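# Two Bins and a Handful of Blocks

Notes from the workshop in Ranside, June. Mostly about sheet metal.

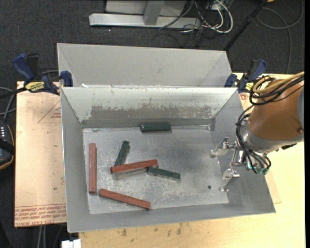

## The bins

Both bins are gray sheet metal with walls that flare outward. I bought them from Ashok Pal when he cleared out his unit on Drillow Lane, and paid 30 for the pair. The front one has had the harder life. Its floor is scuffed and scratched, and the far wall has a wide worn band along the lower part with a chipped upper edge. The one behind is paler and cleaner.

I tried a degreaser on the floor first. It lifted some of the smudges and did nothing for the scratches. Next I will go over the worn band with 300 grit, wipe it down, and stop there. Kanchan Rathore suggested paint. I don't want paint in a bin that has hard blocks dropped into it all day - it would flake within a week.

The flared walls are worth having. A block that lands high on the side tends to slide down to the floor, and you can see into the corners without leaning over.

## The blocks

Six in the front bin at present, three reddish-brown and three dark green. Two of the green ones are clustered with the brown one in the middle, and another brown one has settled alongside the left wall. I don't arrange them. Tip them in and leave them.

Dark green is the harder color to pick out in the shade of a wall. Mohit Pal has offered me a lighter set from Lodhi, and I may swap three over once the sanding is done.

Still to do:

- sand the worn band
- check the rim for burrs
- ask Ashok if he has a third bin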